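Speaker notes: Lost levels, rumours and the Costello save file
Clifford Boychuk
Slot is 30 minutes including questions. Clicker is on the lectern.

Slide 1. Title
Say hello. Say who I am: I ran the Gernska forum archive, and I still look after what's left of it. Thank Finbarr Rafferty for the scans.

Slide 2. What the rumour said
Furkumside was a small adventure game set in a harbour town. The rumour was that if you left your character standing in the lighthouse overnight, the town would be empty in the morning and a door would be open behind the bakery. People called what was behind it the Costello room, after the name on the save file that was passed around.
Read the first forum post aloud. Slowly, it's short.

Slide 3. Where it came from
The oldest post we hold is from June. The poster says a cousin saw it. The second post, same evening, says a friend at school saw it. There are no screenshots in either.
By the end of that summer the thread had 600 replies. Most of them are people asking how long you have to wait.

Slide 4. The save file
Explain that the file was real. You could download it and it did load. It put you in the harbour with all the shops shut and no music.
PAUSE. Play the clip of the harbour with no sound.
Then explain why. The game kept the time of day and the shop list in separate places. If the second one was missing, every shop counted as closed and the music for the street never started. Anyone with a hex editor could do it by accident.

Slide 5. The door
There is a door behind the bakery. It is in the map data and it leads to a test room with a flat floor and 3 crates. Developers left rooms like it in a lot of games, for trying out lighting and collisions before the proper art was ready.
Don't get drawn into which crate is "the Costello crate". If asked, say there's a thread on it.

Slide 6. Plain rooms
Point to make: a room with a grey floor and very little in it looks odd to a player who arrives there from a finished town. It looks ordinary to the people who build them.
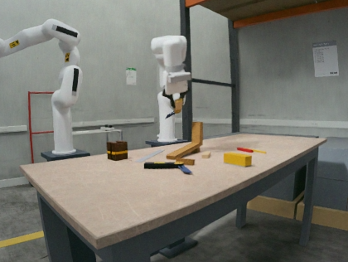

Slide 6: rendered workshop, workbench and two white robot arms on a grey concrete floor.

Leave it up while talking about lighting. Then go back to the crates.

Slide 7. Famell's version
Famell was the user who wrote the long retelling most people know, with the drowned keeper and the voice on the radio. None of that is in the game. There is no radio in the game. The retelling was posted as fiction and the label was lost when it was copied to other sites.
Read out 3 lines from it, no more. It goes on a bit.

Slide 8. What we keep
The archive has the forum threads, the save file and Finbarr's scans of the manual. We are missing the private messages and one page of the manual, the one with the map on it. If anyone has a boxed copy, please find me afterwards.

Questions. Repeat each one into the microphone before answering.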